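How to read a hydrogen project announcement

Most hydrogen press releases are written to be skimmed. Slow down and take them in this order.

Start with the verb. "Plans to", "aims to" and "has signed a memorandum" all mean that no money has moved. Skotach announced a 36 MW electrolyser in May and the word "will" never appears in it.

Next, find the buyer. If the release names a port, a region or "industry partners" but no customer, assume there isn't one yet. Fasham had two named customers on paper. Read the small print and both could walk away without paying a penny.

Then check the power supply. An electrolyser tied only to a wind farm won't run flat out all year, so a yearly tonnage worked out at full load is fantasy. Divide it down yourself.

Be careful with colours. "Green" may rest on certificates bought elsewhere. Look for the word "hourly" near the word "matching". I found it in 2 of the last 13 releases I read.

Last, keep a plain spreadsheet: firm, size, promised start date, date you checked. Go back after 10 months. Geraghty and Brutier have both moved their start dates without a fresh release, and the old pages were quietly edited.

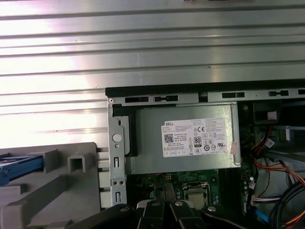 Inside a desktop tower, with the grey power supply unit in place.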